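Tu as déjà regardé longtemps le sol d'un restaurant ? Moi oui, et pas qu'une fois ! Je m'appelle Latifa Amrani, je m'occupe de la salle du Tirlow, un petit restaurant où il y a des tables gris-vert, des chaises à l'assise noire et un carrelage qui rend fou (tu vas comprendre). Je vais te raconter comment on nettoie une salle, et surtout pourquoi un simple chiffon bleu sait faire autant de choses.

## Un sol qui joue des tours

Le carrelage est plat. Tout plat, promis, j'y passe la serpillière. Et pourtant, on voit des cubes !
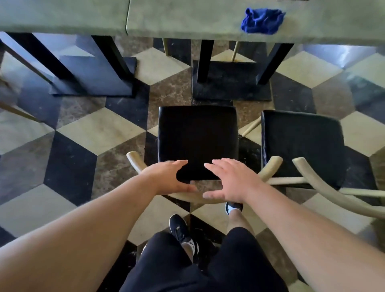
Le secret, ce sont les losanges. Tu en prends trois, un clair, un brun et un noir, et tu les colles ensemble. Ton cerveau se dit : « Le clair, c'est le côté éclairé, le noir, c'est le côté à l'ombre » – et hop, il fabrique un cube. Si tu fixes le dessin assez longtemps, les cubes se retournent et tu as l'impression de voir des creux. Essaie chez toi avec trois crayons : dessine un hexagone, partage-le en trois losanges, puis colorie chacun d'une couleur différente.

L'ennui, c'est que sur le noir, la poussière se voit tout de suite. Sur le beige, elle se cache bien mieux, la coquine.

## Le chiffon, un attrape-poussière

La poussière, c'est un mélange : des petits bouts de tissu, de la terre venue sous les semelles, des miettes minuscules, et même des morceaux de peau trop petits pour qu'on les remarque. Si tu souffles dessus, elle s'envole et elle retombe un peu plus loin. Il faut donc l'attraper.

Un chiffon tout doux fait ça très bien. Entre ses fils, il y a plein de petits espaces, et les grains de poussière viennent s'y coincer. Avant de commencer, je le prends à deux mains et je l'ouvre, comme ça je trouve un côté propre.

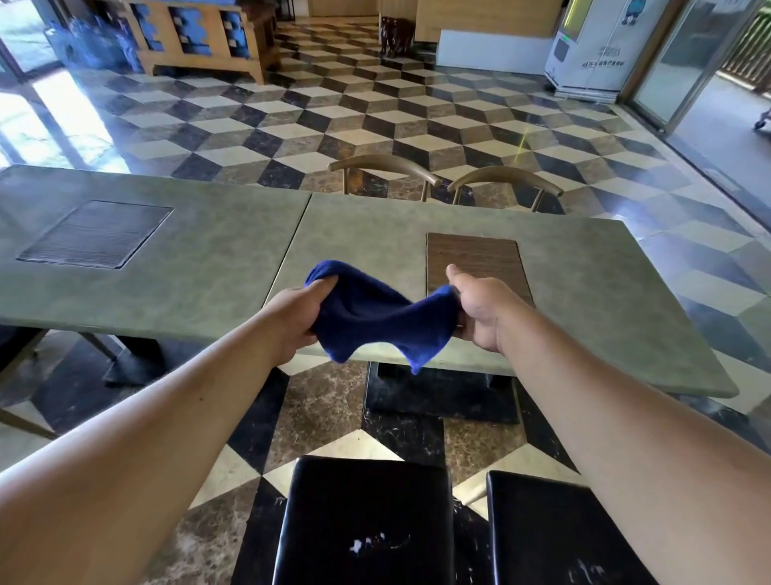

*Le chiffon bleu, tenu à deux mains devant les tables.*

Ensuite, on le plie en deux, puis encore en deux. Quand une face est sale, on tourne ! Ma collègue Valquíria Tavares arrive à se servir de toutes les faces sans jamais se tromper, moi je m'emmêle encore.

## Au tour des chaises

Sur une assise noire, on voit tout : les traces claires, les petits points blancs, les miettes de pain. Une main tient le bord pour que la chaise ne se sauve pas, et l'autre frotte.
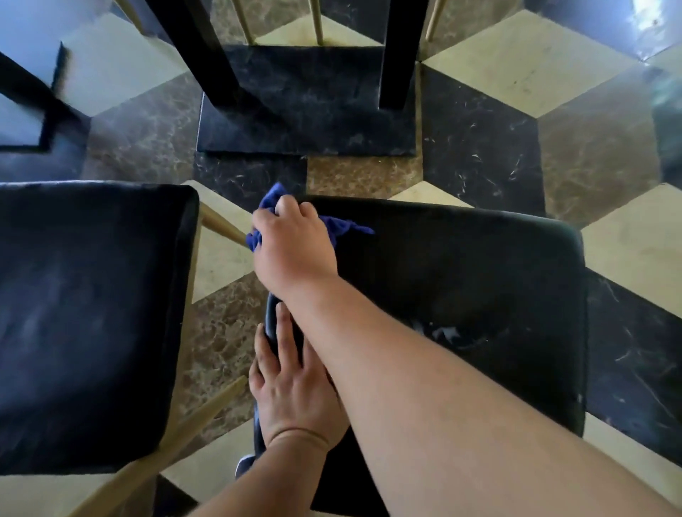 *Une main tient l'assise, l'autre passe le chiffon.*

Pourquoi ça marche de frotter ? Quand le tissu glisse sur la chaise, il accroche un peu : ça s'appelle le **frottement**. C'est lui qui décolle la saleté. Frotte tes mains l'une contre l'autre très vite, tu sens qu'elles chauffent ? C'est lui aussi !

Voilà comment je fais, si tu veux essayer à la maison :

1. Je fais d'abord tomber les miettes, sinon je les promène partout.
2. Je pose une main bien à plat sur l'assise, doigts écartés, et je frotte avec l'autre.

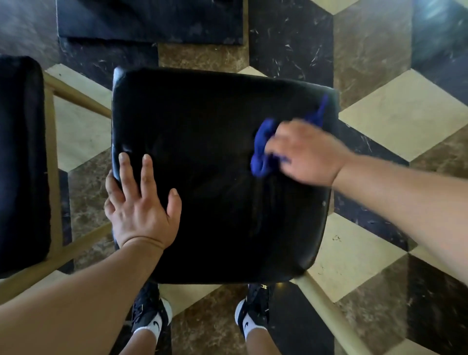 3. Je passe sur les bords et dans les coins arrondis. Les miettes adorent les coins.
4. Je secoue le chiffon dehors, et à la fin il part au lavage.

Le sol, je le garde pour la fin. Tout ce qui tombe des tables et des chaises atterrit dessus, alors si je commençais par lui, je devrais le refaire (ça m'est arrivé à mes débuts, j'étais furieuse). Et pendant qu'il sèche, je reste sur le pas de la porte à regarder mes cubes.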